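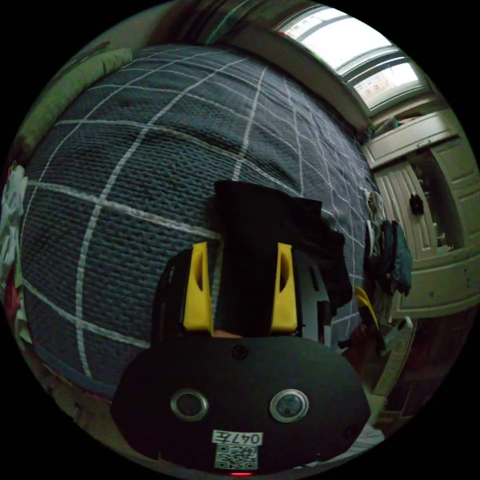
Unit 047, fingers closed on black fabric. Attached by Jairo Cabrera.

Ticket 2334
Site: Dornthorpe
Status: open, waiting on parts
Reported by: Jairo Cabrera
Assigned to: Mirjam Van Dijk

Problem: the jaw position reading on 047 freezes while the fingers keep moving. Fault code 1295 shows up in the log a few seconds later. Happened on three folding runs, all before noon. Restarting clears it for a while.

Mirjam: Reseated the encoder cable and ran 2000 open-close cycles on the bench with no load. No fault. Sent it back to Jairo for another run on clothes.
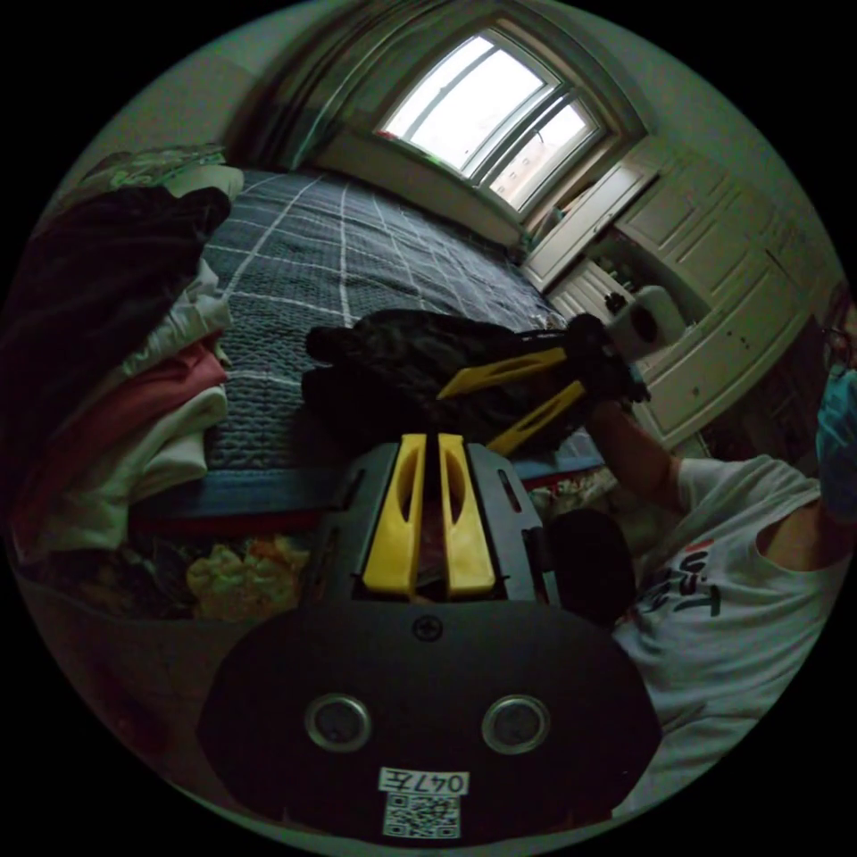
Code 1295 came back on the second garment. The reading stuck at half open and stayed there until I cut power. I had kept to the same setup, with the black item across the quilted bedspread and the folded stack left at the side, so the load should match the earlier runs. Log uploaded. Jairo

Mirjam: The log has the encoder dropping out under side load. I suspect the connector on the board. Replacement ordered from Clevetti.

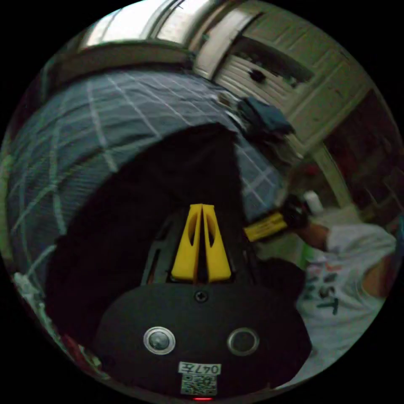 Can we keep recording with 047 until the part arrives?

Leave it switched off and use the spare. Any run with a frozen jaw reading has to be thrown out.

Yoga Setiawan has the spare at Grolldale and will send it over in the morning.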